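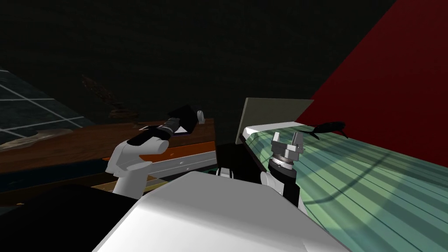 A dark square panel in the left gripper.

I watched the Wonavura night race again yesterday. Kimutai Rugemalira started from the second row and had the lead after 2 laps, before the safety car came out.
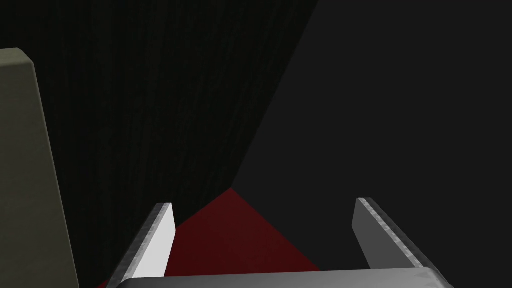

His line through the Terkska hairpin is what I like most. He brakes late and stays wide. Between him and the wall there was a gap as open as the one between these two gripper fingers, and Demissie went into it.

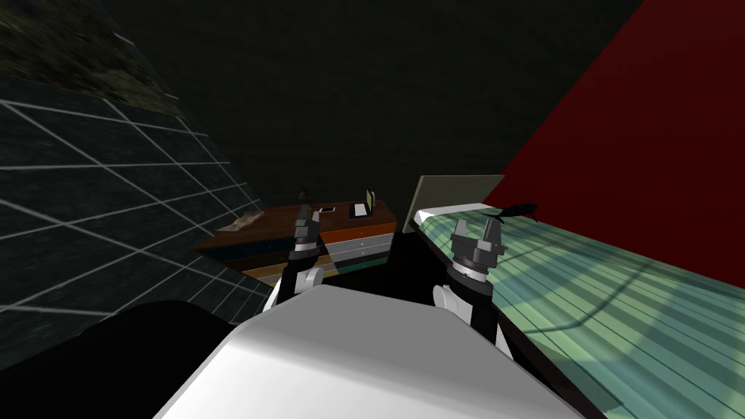

They did not touch — I checked the replay. Livbridge called him in on lap 96, too early for me.
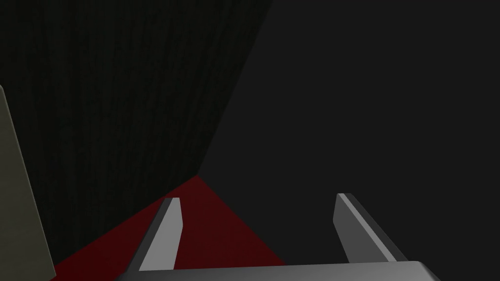
He finished fourth on old tires.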